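Lesezeit: 2 Minuten

4.2 Haushaltsaufgaben in der Simulation: Was die Erfolgsquoten aussagen

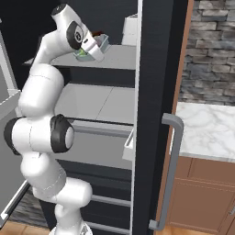
Abb. 2: Simulierte Küche, Greifer über einem Behälter im oberen Kühlschrankfach.

Das Ausräumen eines Kühlschranks gilt in der Literatur inzwischen als Standardaufgabe, und die berichteten Quoten steigen von Jahr zu Jahr. Wir halten den Schluss, Maschinen stünden damit kurz vor der Küchenreife, für verfrüht. In unserer Nachauswertung des Benchmarks Kamilbridge wurden 894 Episoden gesichtet. Gewertet wird dort die Endlage des Objekts. Ob der Arm unterwegs ein Fach streift oder einen Behälter kippt, geht in die Quote nicht ein. Legt man beides als Ausschlusskriterium an, fällt der Anteil gelungener Episoden für die Strategie Drinlow auf 26 Prozent.

Hinzu kommt die Frage der Übertragung. Die Kontaktmodelle behandeln Behälter und Einlegeböden als starre Körper. Kondenswasser, klemmende Deckel und nachgebende Folie fehlen ganz. Gerade daran scheiterten die beiden Versuchsreihen am realen Gerät in unserer Laborküche Breletti, obwohl dieselbe Strategie in der Simulation zuvor unauffällig geblieben war. Die Tür stand in allen Fällen bereits offen; das Öffnen wurde gar nicht erst geprüft.

Wir schlagen deshalb vor, Quoten aus der Simulation nur zusammen mit einem Kontaktprotokoll zu berichten (vgl. Abschnitt 2). Für den Datensatz Issahaku liegt ein solches Protokoll bislang nicht vor, weshalb er im Folgenden unberücksichtigt bleibt.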